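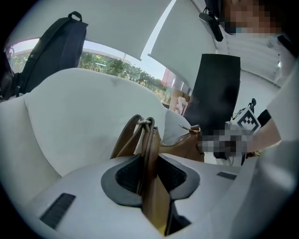
Brown leather at close quarters.

Your pavement, now available by subscription
11/12/2019 | By Faustine Lefèvre
Print this item | E-mail to a friend

Celgate Borough Council has voted to charge shops £153 a year for the right to put a sign outside their own front door. The Street Clutter Order was passed late in the evening, after a long debate on the crematorium car park, by which time half the public gallery had gone home and the other half was waiting for a lift.

The order covers A-boards, flower buckets, menu stands, benches and "any movable item placed for the purpose of attracting custom". The council's legal officer was asked whether this last part included a dog. He said he would write to members. The fee is the same for a bucket of daffodils as it is for the six-foot fibreglass ice cream outside the newsagent, which at least makes the ice cream good value.

Anyone who wants to carry on as before has 30 days to apply. The form runs to 14 pages and asks for a scale drawing, proof of insurance and a photograph of the item "in its intended position". Putting it in its intended position without a licence is, of course, an offence under the order. I rang to ask how one is meant to take the photograph and was told it was a good question.

We should be fair about this. The pavement along Mill Lane is narrow, and anybody with a pushchair or a white stick will tell you that the Saturday run of boards is a nuisance at best. The access group has been asking for a clear walking route for years. What it asked for was a rule about width. The order has no rule about width. It has a fee, and once you've paid it you may put your board more or less where you like, subject to "the reasonable satisfaction of an officer", of whom the borough has one, shared with dog fouling. 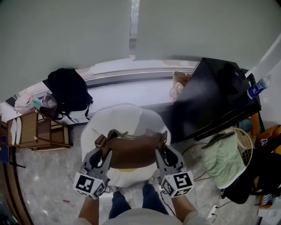 COUNCIL & COMMUNITY

The idea seems to have come from a report by Erska, the consultants brought in last year to find the council some money. Erska also recommended the residents' permit scheme, the garden waste charge and the pay gate on the park toilets that has been stuck open since October. Their report calls pavements "an under-realised asset". Councillors were shown a slide of this and several of them wrote it down.

The petition against the order had 3,579 names on it when it was handed in, which is more than voted in the last two by-elections put together. It was "noted". A motion to send the order back for another look was lost by a single vote, and the member who cast it has since told several people that he thought he was voting on the minutes.

Thongsuk, the noodle place by the old bus station, has already taken its menu stand indoors and copied the specials onto the inside of the window in marker pen. Hoken, the bike repair shop two doors down, plans to apply, pay up and then ask for a receipt every week.

The scrutiny panel can still call the order in if enough of its members ask. If you'd like them to, write to your ward councillor and keep it short. Mention width. They do read their post, particularly in a year with an election at the end of it.

COMMENTS

millraceman: The fibreglass ice cream has been there since I was at school. Hands off it.

Jan P: I use a wheelchair and I'm glad something is being done, but I can't see how £153 makes a board any thinner.

Old Celgatian: Who signed off the toilet gate? Still waiting for an answer to that one.

t_harker: Is it per board or per shop? The website says both.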